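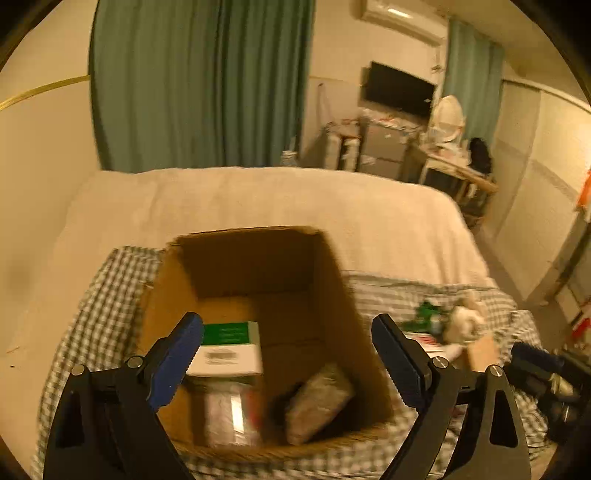
## How I pack a box of books so it doesn't bust open

I've moved four times now and I finally have a system I like. Books are the thing I used to get wrong every time (I once had a whole box of cookbooks drop out the bottom on the stairs, never again!).

1. Pick a small box. I know the big one is tempting, but 40 pounds is my limit and a big box of hardcovers blows right past it.

2. Tape the bottom seam twice, then run a strip across the middle the other way. Press it down hard with your palm.

3. Crumple some packing paper into the bottom. Old T-shirts work too, and you have to move those anyway.

4. Stand the hardcovers up, spines against the side of the box, like they're on a shelf. Snug, but you should still be able to pull one out without a fight.

5. Lay paperbacks flat in short stacks. If you stand them up they slump and the covers curl – I lost a nice old atlas that way, and Estela still brings it up.

6. Fill the gaps with socks, then close it up and give it a little shake. If you hear sliding, add more socks.

7. Write the room on two sides, plus a couple of titles. "Bedroom, mysteries" beats "books" when you've got a wall of boxes and just want something to read.

I start on the books in September for an October move, one shelf a night after dinner. Leave out whatever you're in the middle of reading!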